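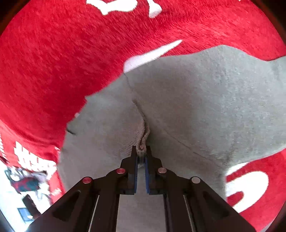 Week 6 - collecting demonstrations by hand

Notes from Raghavendra Gowda's lecture. Read before Saturday lab.

Recap: policy learns from pairs, what the camera saw + what the hand did next. No arm needed to collect. You hold the gripper, you do the task, the recording is the example.

Task for this unit = soft things. Plush, blankets, towels. Hard becuase:
- no fixed shape, so no single right grasp point
- fingers hide the very bit of cloth they hold
- pile and fold look alike from close up

Pinch grasp. Take a thin fold between the fingertips, a raised ridge if there is one. Gray toy on the red blanket: the fold runs up into the crease, and the pads meet the fabric from both sides. Compare with grabbing a big handful - more cloth in the fingers, harder to say later what was held.

Target for the class: 300 episodes per group, 500 if you want the Hulteo set for your project. Quality first pls. Gowda threw out half of last year's.

One episode:
start with fingers open, object in view
approach at normal speed, dont hover
close, hold, lift, put down, open
stop recording

Change between episodes: object pose, blanket, which fold you go for, your own standing spot. Do NOT change mid-episode.

Failed grasps - keep them, tag as fail. Slips followed by a second try go in a separate folder (Werkham group mixed these up, took ages to sort). Dropped the gripper or somebody talked to you and you froze = delete.

Labels: task name, object, outcome. Nothing else for now.

Q from class: does background matter? Yes. Same blanket every time and the policy may learn the blanket. Swap it.

Reading: Botham ch. 6, skip the proofs. Panicker handout on contact, first half only.

Bring a soft object from home. Nothing with loose threads.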